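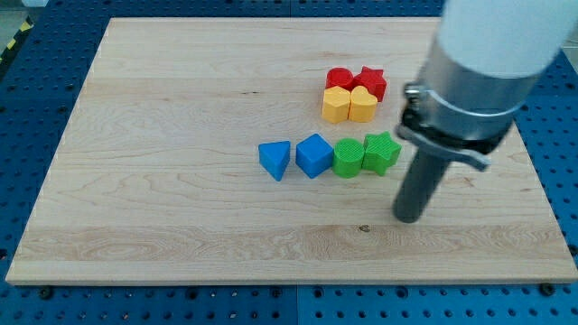 Shape blocks on a light wooden board.

Home Guides Wood Care Parts Contact
8 min read

Section 5: Oiling Your Board for the First Time

By now you should have the board out of its wrapping, checked over for shipping dents, and resting somewhere it can get used to the air in your house. If you skipped the resting part in Section 4, please go back and do it, even though it's dull. Wood that has come in from a cold delivery truck in February needs a night indoors before you put anything on it.

This section covers the first oiling with Zoubi Board Oil, the 232 ml bottle that comes in the Dramwood care box. It applies to all our unfinished boards, whether you bought yours for sorting games, for puzzles, for rolling out modeling clay, or as a plain old tray for the end of the couch. If you bought a board that already has a finish on it (the label on the underside will say "sealed"), you can skip straight to Section 6, and you may give the bottle to a friend with a thirsty rolling pin.

Set aside a Saturday if you can. Very little of the day is spent working, and most of it you'll spend doing something else while the oil soaks in, but it's nice not to be rushed.

What you will need

- The board, fully rested
- Zoubi Board Oil
- The sanding sheet from the care box, 300 grit
- Two lint-free cotton cloths, old T-shirts being perfectly good
- The four cork risers
- A sheet of cardboard or an old shower curtain for the table
- Thin gloves, if you have them
- A metal container with a tight lid, and some water to go in it (see the caution below before you open the oil)

CAUTION: Cloths with oil on them can heat up by themselves and catch fire, especially if they are wadded up or tossed in a trash can. Zoubi Board Oil is a drying oil, and this is true of all drying oils. As soon as you are finished with a cloth, put it in the metal container, cover it with water, and close the lid. Do not leave it on the counter while you answer the door. Ask your local waste service how they want it handed over.

CAUTION: The oil is made with tree nut oil. If anyone in the house has a nut allergy, do not open the bottle. Write to us and we will swap it for the Gollumen wax, which contains no nut products.

Preparing the surface

1. Cover your table and put the four cork risers on top, one near each corner of where the board will sit. They keep the underside from sticking to the cardboard.

2. Wipe the board with a barely damp cloth. You want to raise the grain a little, so the whole face should darken slightly but never look shiny with water. Do the edges and the underside as well.

3. Let it dry completely, standing on its long edge against a wall if you have a safe place for it. An hour is usually enough in a heated room. On a rainy day give it two.

4. Run your palm over the face. It will probably feel fuzzier than it did before, and customers do write to us in a panic at this stage. It's all right! Those are little fibers that the water has lifted, and the next step takes them off.

5. Fold the sanding sheet in three and go over the whole board lightly, always along the grain. Where the grain swirls, just follow the general direction of the wood on either side of it. Let the weight of your hand do the work. If you're hearing a loud scratching, you are pressing too hard.

6. Ease the corners with a few soft strokes. You are only taking the sharpness off, so stop well before they start to look round.

7. Vacuum off the dust with the brush attachment, then wipe with a dry cloth. Get into the hand grips if your board has them.

Note: Please don't use steel wool here. Tiny bits of it break off and stay in the pores of the wood, and they can leave gray specks later on, which are a terrible nuisance to get out.

Applying the first coat

8. Open a window. The smell is mild, and a bit like a pantry, but fresh air helps the oil cure.

9. Shake the bottle gently and pour a small puddle, no bigger than a half dollar, in the middle of the underside. We like to begin with the underside. You'll get the feel of the cloth there, and any clumsy patches will be facing the table for the rest of the board's life.

10. Spread the oil outward with a folded cloth, in long strokes, until the surface is evenly dark. Add a little more only when the cloth begins to drag.

11. Do the four edges next. The two ends where the grain comes out will drink more than you expect, so go back to them a second time.

12. Turn the board over onto the risers and do the face in the same way.

13. Wait 15 minutes. Have a cup of coffee. If you see dull spots where the oil has sunk right in, dab a bit more onto those places.

14. Take the second, clean cloth and wipe off every bit of oil that is still sitting on the surface. Be really thorough, and wipe as though you had changed your mind about the whole project. Oil that's left on top turns gummy, and we get more letters about gummy boards than about anything else we sell.

15. Put both cloths in the metal container with water, and close the lid.

Note: The color will look much warmer right after oiling. Pale woods calm down a good deal as the oil cures, though they won't go all the way back to how they looked in the box. If you would like to keep the wood as light as possible, test a small patch on the underside before step 9 and look at it the next day.

The wait, and the second coat

16. Leave the board on its risers for 5 hours, out of direct sun and away from heating vents. Turn it over once, halfway through, if you remember.

17. Touch the face with the back of a finger. It should feel dry and a little silky. If it feels tacky, give it another hour and try again.

18. Repeat steps 9 through 15 with fresh cloths. You will need much less oil this time. Most of the bottle should still be left when you are done, and that's as it should be.

19. Let the board stand overnight before you move it, and for 5 days before you put it to regular use. You can set dry, light things on it after the first night. Anything damp, such as modeling clay, a mug, or a plant pot, should wait for the full time.

Some of our older leaflets called for a third coat. Najwa Darwish, who wrote the first edition of this guide, was fond of a deep, glowing finish and oiled everything in sight. Two coats are plenty for boards that live indoors. If you love the look of three, go right ahead, and allow one more day of curing before you start using it.

If something doesn't look right

Sticky all over. Oil was left on the surface. Put a teaspoon of fresh oil on a cloth, rub it over the sticky area to loosen the old layer, and wipe it dry right away. If it has been longer than a week, sand lightly first.

Blotchy, light and dark. Usually this is uneven sanding, and the second coat often evens it out. If it doesn't, let the board cure completely, sand the whole face again from step 5, and put on one thin coat.

Rough after drying. The grain has lifted again. A very light pass with the used sanding sheet, followed by a dry cloth, will smooth it down. You don't have to re-oil unless the wood looks pale afterward.

A white ring. Somebody couldn't wait with the mug. Leave it alone for two days, as many rings fade on their own. If yours doesn't, rub it gently along the grain with an oiled cloth.

The board rocks on the table. One side has probably taken up more moisture than the other. Turn it so the hollow side faces down, leave it flat for a few days on its risers, and check again. If it's still rocking after that, write to us, and please send a note of how far the corner lifts.

Storing what's left of the oil

Wipe the neck of the bottle before you screw the cap on, or you'll be running it under the hot tap next time and saying things you shouldn't. Keep it upright in a cool cupboard, well out of reach of children. If the oil has gone thick, or there's a skin on it, don't try to thin it. It's past using, and your waste service can tell you where to take it.

Getting in touch

Questions about finishes go to Afaf Semaan at the Dramwood workshop, and Harriet Van Dusen looks after missing parts and damaged boards. Please put the word from the underside label in your message so we know which board you have. We answer in the order that messages come in, mornings first.

Continue to Section 6: Everyday Cleaning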